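Towel Folding and Shelf Storage in a Shared Laundry Room
Zane Butkienė - August
Last updated: Thursday, 9:40 a.m.

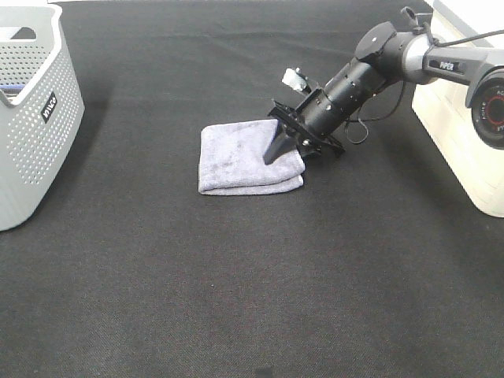
Department of Household and Textile Studies, Zulau College

1. Background

The laundry room in Ozoliņš House serves three floors of student housing. Clean towels for the guest rooms and the small gym are washed there, folded, and put on a shelf unit in the hall. At the start of the term the shelves were a mess. Towels were folded in whatever way the person on shift liked, the stacks fell over, and people pulled from the middle and left the rest on the floor.

My project was to pick one fold, write it down so that anyone could follow it, and see if the shelves stayed in better order. I worked on microfiber towels only. The cotton bath sheets are a different size and are stored somewhere else.

2. Materials

Microfiber towels, plain, no trim. The house buys them from Flevard in packs.
Plastic laundry baskets with small round holes in the sides and a cut-out handle near the rim.
A dark cloth to cover the folding table.
The hall shelf unit, with shelves 30 cm deep.
A sheet of paper on a clipboard for the shift log.

The dark cloth was my own addition. The table top is pale and the towels we use are pale too, mostly a lavender gray, and it was hard to see if the edges lined up. On the dark cloth the outline of the towel is easy to see. The drawback is that the cloth shows every bit of lint and has to be brushed off between loads. It also wrinkles toward the back of the table, so I started smoothing it by hand before each batch.

3. The fold

I tried three folds before choosing. The first was a simple fold in half, then half again, then half again. It is fast but the open edges end up on two sides and the stack spreads out. The second was a roll. Rolled towels look nice in a basket but they roll off an open shelf. The third was the one I kept:

Lay the towel flat with the long side facing you.
Fold the left third in, then the right third over it.
Smooth it once with a flat hand from the middle outward.
Fold the bottom up to the middle, then over again to the top.
Put it on the shelf with the rounded fold facing out.

The result is a compact rectangle with all the layers at the back of the shelf and one thick fold at the front. It fits the 30 cm shelf with a little room behind it.

Microfiber is soft and does not hold a crease the way cotton does. A corner will often droop even if the fold was done right. At first I refolded these, but it made no difference on the shelf once other towels were on top, so I stopped. I changed the instructions to say that a soft corner is fine and a crooked front edge should be redone.

4. Baskets

The baskets caused more trouble than the folding. People would put folded towels back in the same basket as the unfolded ones, and then everything had to be done again. I moved to a fixed layout. The basket of unfolded towels stands at the left end of the table, the folding is done in the middle, and finished towels go to the right and then straight to the shelf.

Other items get into the basket as well - socks, washcloths, one time a pillowcase. The rule now is that anything that is not a towel stays in the basket until the end and is then taken to the lost and found box.

5. Results

The shift log ran for the whole project. In that time 3704 towels were folded and put on the shelves. Of these, 173 were marked as redone, nearly all of them in the first part of the project before the instruction about corners was changed.

The stacks stand up better. With the old mixed folding a stack of eight would lean. With the new fold a stack of 12 stays straight unless someone pulls from the bottom. People still pull from the bottom.

The shelf was found with towels on the floor less often, but I did not log this from the start, so I can't give a fair comparison. I should have done that.

6. Problems and next steps

The written instructions were too long in the first version. I cut them to one page and taped them to the wall over the table - after that I got fewer questions.

The log depended on people filling it in, and two evening shifts have no entries.

If the project goes on, I would like to try the same fold on the cotton hand towels. The house has 500 of them and they are stored loose in a Cellstead cabinet on the second floor. They are thicker, so the last fold may need to be left out.

Contact: Department of Household and Textile Studies, Zulau College, Room 12 | Back to top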